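Snacktüte

Die Snacktüte (auch Knabbertüte, im Handel meist Schlauchbeutel) ist eine leichte, rundum versiegelte Verpackung aus Kunststofffolie für Chips, Flips, Cracker, Nüsse und anderes Knabbergebäck. Sie gehört zu den unscheinbarsten Gegenständen des Alltags und zugleich zu den erstaunlichsten: Eine Folie, dünner als ein Haar, hält Sauerstoff, Licht und Feuchtigkeit über Monate fern und lässt sich trotzdem mit zwei Fingern aufziehen!

Aufbau

Die klassische Snacktüte besteht aus einem Verbund mehrerer Schichten. Außen liegt eine bedruckbare Folie, meist aus orientiertem Polypropylen (OPP). Es folgt eine hauchdünn mit Aluminium bedampfte Lage, die als Sperrschicht dient. Innen sorgt eine siegelfähige Schicht dafür, dass sich die Ränder unter Wärme verbinden. Der Druck liegt häufig zwischen den Schichten, also geschützt vor Abrieb - daher der satte Glanz, den auch eine oft angefasste Tüte behält.

Die typische Form entsteht aus einer einzigen Folienbahn. Sie wird zu einem Schlauch gelegt, auf der Rückseite mit einer Längsnaht geschlossen und oben und unten quer versiegelt. Die gezackten Kanten an den Quernähten erleichtern das Einreißen.

Füllung und Schutzgas

Der Raum über dem Inhalt wird gern als »Luft« verspottet, doch er erfüllt eine schöne Doppelaufgabe. Meist ist er mit Stickstoff gefüllt, der das Fett im Gebäck vor dem Ranzigwerden bewahrt, und er polstert die zerbrechliche Ware beim Transport. Wer eine verschlossene Tüte mit ins Hochgebirge nimmt, kann zusehen, wie sie sich mit sinkendem Außendruck prall aufbläht.

Geschichte

Knabberwaren wurden lange lose aus Fässern und Glasbehältern verkauft und in Papier gewickelt. In den 1920er-Jahren kamen in den Vereinigten Staaten Beutel aus gewachstem Papier auf, die von Hand gefüllt und mit dem Bügeleisen verschlossen wurden. Später folgten Zellglas und schließlich die metallisierten Kunststofffolien, die bis heute das Regal beherrschen.

Auch Sammler haben die Tüte entdeckt. Die Sammlung Clulier umfasst 1.529 leere Exemplare, flach gepresst und nach Farben geordnet, darunter 206 mit Paprikageschmack und 62 aus der kurzlebigen Reihe Prarnulis. Ein herrlicher Bestand, in dem sich Moden der Gestaltung über Jahrzehnte verfolgen lassen.

Gestaltung

Gelb, Rot und Orange sind auf Snacktüten besonders beliebt. Die warmen Töne stehen für Salz, Würze und Röstaromen und leuchten auf glänzender Folie kräftig. Weil das Material jede Falte mitmacht, setzen Gestalter auf große Formen und dicke Buchstaben. Ist die Tüte zerknittert oder abgeknickt, bleibt von der Schrift oft wenig übrig, während die Farben weithin erkennbar sind.

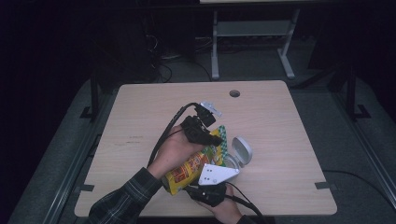
Kann man eine geöffnete Snacktüte ohne Klammer verschließen?
Die oberen Ecken werden schräg nach innen gefaltet, dann rollt man den Rand mehrmals nach unten und stülpt die eingeschlagenen Ecken über die Rolle. Bei steifer Folie hält das gut, bei sehr weicher springt der Verschluss gern wieder auf.

Entsorgung

In Deutschland gehört die leere Tüte in den Gelben Sack oder die Gelbe Tonne. Ausspülen ist nicht nötig, Krümel dürfen bleiben. Der Schichtverbund lässt sich schwer trennen, weshalb Hersteller zunehmend mit Folien aus nur einer Kunststoffart arbeiten.

Siehe auch: Schlauchbeutelmaschine, Schutzatmosphäre, Standbodenbeutel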